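Flarkside
Accueil | Ateliers | Entretiens | Pièces et plans | Contact

« Dans le simulateur, j'ai le droit de me tromper »

5 mai 2018, par la rédaction

Il a 14 mètres carrés de garage, un établi, une perceuse à colonne et un ordinateur qui ne s'éteint presque jamais. Depuis l'été dernier, ce dessinateur industriel y construit un bras mobile qu'il a baptisé Drondeck. Il préfère ne pas donner son nom, pour que ses voisins ne viennent pas sonner. La mécanique est à moitié montée. Pour le reste, le travail se fait à l'écran, dans un logement simulé où la machine apprend à s'orienter.

Nous commençons par le plafond, qui l'a occupé un mois entier. « Je voulais un faux plafond à grille ouverte, comme au bureau. J'ai dessiné une cellule et je l'ai répétée. Certaines cases sortent claires, d'autres sombres. Je n'ai pas cherché à corriger. »
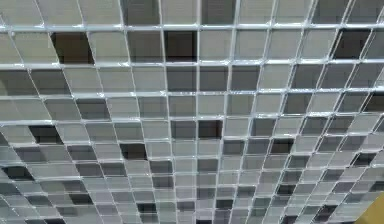

Temps de lecture : 3 minutes

Pourquoi s'occuper d'un plafond quand le robot travaille au sol ? « Parce que la caméra bouge avec lui. Quand l'orientation est mal réglée, elle regarde en l'air, et le programme doit le comprendre tout seul. Une grille, c'est piégeux, toutes les cases se ressemblent. Il croit avoir avancé alors qu'il a tourné. »

Le premier modèle tenait en une seule pièce. Il a ensuite ajouté des murs en mosaïque grise et blanche, une porte brune et un téléviseur sur son pied, devant un mur blanc. Le sol est jaune dans tout le logement. « C'est la couleur que j'avais sous la main. Je me suis dit que je la changerais en août et je ne l'ai pas fait. »

Les portes lui ont pris plus de temps que les meubles. Ouverte, une porte devient un obstacle mince, que le calcul de trajectoire rase volontiers. Il a fixé une marge de 12 centimètres de chaque côté du bras. « Avec moins, il touche. Avec plus, il refuse de passer. »
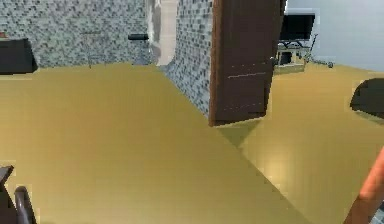 Rendu du simulateur : projet Drondeck

L'orange du bras simulé est celui qu'il compte donner au vrai. Les segments sont imprimés chez lui, les réducteurs viennent de chez Steltar, achetés d'occasion. La base roulante a été soudée dans l'atelier partagé Stöckli, où il loue un poste le samedi. « La soudure, je ne sais pas faire seul. Là-bas on m'a montré, et on m'a fait recommencer deux fois. »

Il estime avoir dépensé environ 200 euros en roulements et en vis. Il n'a pas additionné le reste.

La pièce qu'il utilise le plus est une chambre avec un coin bureau. L'exercice consiste à entrer, à rejoindre la table et à s'arrêter à 30 centimètres du bord, sans heurter les chaises. « Les pieds de chaise sont fins, le capteur les voit mal. Le lit, au contraire, il le repère tout de suite. »
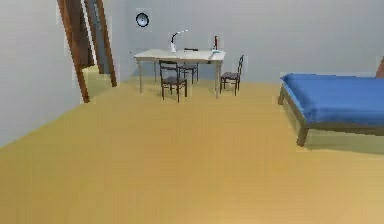
La suite dépend du câblage. Le faisceau qui traverse le coude est trop court et il faut démonter l'épaule pour le remplacer. Il pense y passer plusieurs week-ends. Les essais sur la vraie base se feront d'abord sans le bras, sur la dalle du garage, avec un bouton d'arrêt au bout d'un fil.

Et une fois terminé, à quoi servira Drondeck ? « À aller chercher une clé sur l'établi, si tout va bien. Je n'ai pas prévu plus pour l'instant. »

À lire aussi
Souder un châssis en tube carré
Réducteurs d'occasion : que vérifier avant l'achat
Une journée à l'atelier Stöckli
Choisir un bouton d'arrêt d'urgence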